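Warkville workshop's laundry arm gets its new gripper
May 29, 2022

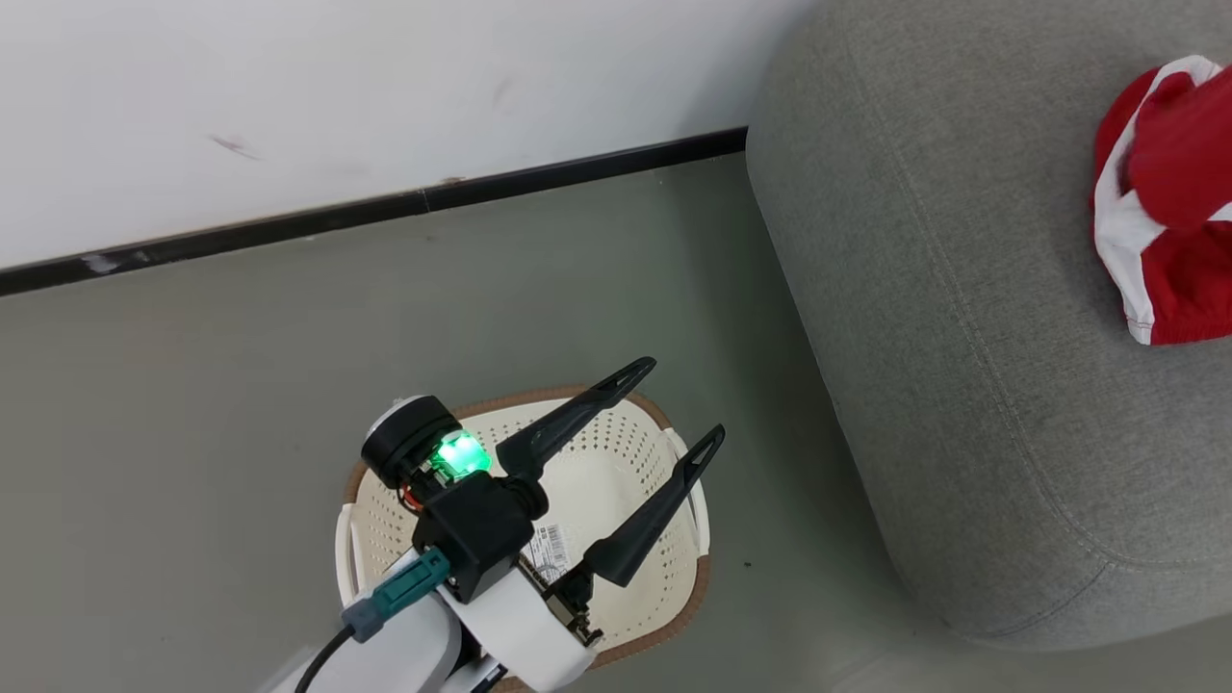 The folks at the Rivska shared workshop in Warkville have been at their home robot arm since December, and this month the project got far enough along that members are starting to bring their own socks. The idea is a simple one (at least it sounded simple over coffee!) -- a small arm that can pick clothes up from around a living room and drop them in a basket, built by people who mostly met while waiting their turn at the drill press.

The two-finger gripper is the newest part, and it took the longest by far. The group went through a good many finger shapes before settling on long, tapered ones with a triangular cutout near the tip, which bend a little around cloth and don't snag as much as the old flat ones did. The wiring at the wrist was redone as well, after a connector kept working itself loose every time the arm reached down low.

In the latest round of tests the arm was given 200 tries at picking up a single piece of clothing, and it managed 93 of them, with T-shirts going a good deal better than anything with buttons. The builders are pleased with that and would like to be more pleased by fall. Parts have come to roughly $229 so far, much of it spent on motors, and the Hadgu hardware store on Cusetti Street has been kind enough to put aside its odd lots of screws for them.

Drawings for the fingers are pinned up by the workshop door, and anyone who'd like a copy is welcome to come by and take one.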